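How to fold a thin nylon jacket so it stays folded?

Asked by Ieva Vaher, 03/09/2024
Viewed 3174 times

Hello everybody. I have a black jacket from thin nylon, the slippery and crinkled kind. I want to put it in a drawer for the warm months, but every time I fold it, it opens again like it is alive. When I take it out it has small sharp wrinkles everywhere, mostly on the front beside the zip.

I have no big table, so I do the folding on my bed. I lay the jacket flat, put the sleeves out to the sides and try to make it smooth with my hands. The collar and shoulders are the worst part, they always bunch together.

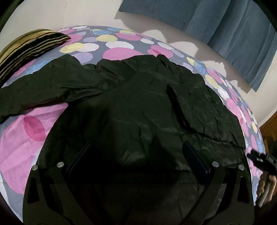

I tried to roll it also, but then the roll is too fat for the drawer, which is only 16 cm high inside. The label says wash at 30 and there is a crossed iron, so I am afraid to use heat. Is there some method that really works for this type of fabric? I do not want to buy vacuum bags.

Answer 1
by Koler

just hang it up. nylon doesnt like drawers

Answer 2 (accepted)
by Sorcha MacAulay

Close the zip first, all the way to the collar. With an open zip the two halves slide over each other and you will never get a straight edge. Then turn the jacket face down and pull the collar gently away from the hem, so the shoulders come flat.

Fold one sleeve straight across the back, then the other on top of it. Fold both sides in a little, so you have a long rectangle. Now press from the hem towards the collar with your forearm — you need to push the air out, it is the air that opens the jacket again. Fold in three parts from the hem and put it in the drawer with something heavier on top. I use jeans.

For the wrinkles, hang it in the bathroom while you shower and leave it there until the next day. Most of them will go. The small ones near the zip on mine never went completely.

Answer 3
by Itusside

I agree with Sorcha about the zip. If your jacket has a hood you can also fold everything inside the hood, mine has stayed like this since January. But do not put it away even a little damp, I did it once and the smell was terrible.

Comment from Ieva Vaher: Thank you, I did it with the forearm and it fits in the drawer. No hood on mine, sorry.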